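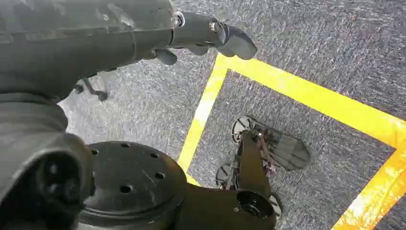

Rurnmont Shared Workrooms
Minutes of the August users' meeting

Present: Larasati Hidayat (chair), one person each from Vunent, Ngui and Setix
Start: 4:10 p.m.

1. Last minutes
Agreed with one correction. The key deposit is $10, not $20.

2. Floor of the large room
The quote for cleaning and resealing is $275, with a further $80 if we want the work done in the evening. Vunent asked for the evening slot as they use the room all day. Ngui would prefer to save the money and lose a morning. Vote was three to one for the evening. Larasati will book it.

Anything that can be carried is to be off the floor by 5 p.m. on the day. Heavier items stay put and the cleaners will work around them.

3. Storage
Setix asked for a second shelf in the hall closet. Agreed, provided the old paint cans go first. Ngui will take them to the drop-off site.

4. Money
Balance is $171 before this month's dues. The cleaning bill will be paid once dues are in.

5. Other business
The side door is sticking again. Larasati to call the landlord.
Sweeping list for next month is on the door. Vunent has the first week.

Closed at 4:50 p.m.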